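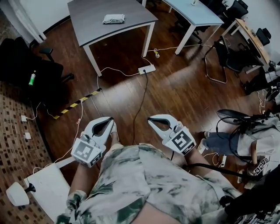
The office floor, with the desk at the far end

Home | Forums | Tall Ships | New posts

Plollstead arrivals

kirsty_pickering: The Tapley is due back in March after almost 100 days out! Three ports on the way home, Dulen last. I'm so excited - who's coming down to the wharf?

bowline: Me! But Dulen was dropped, I thought. She's sailing straight from Peno.

kirsty_pickering: No, Dulen's still on the harbour list, 2 nights alongside.

saltyjo: Sorry, I'm with bowline. That list is old.

kirsty_pickering: Fair enough, I'll ring and check. Either way, bring a flag!

Comments
gaffrig: Best colours on the coast, that ship.
Merv: What time's high tide?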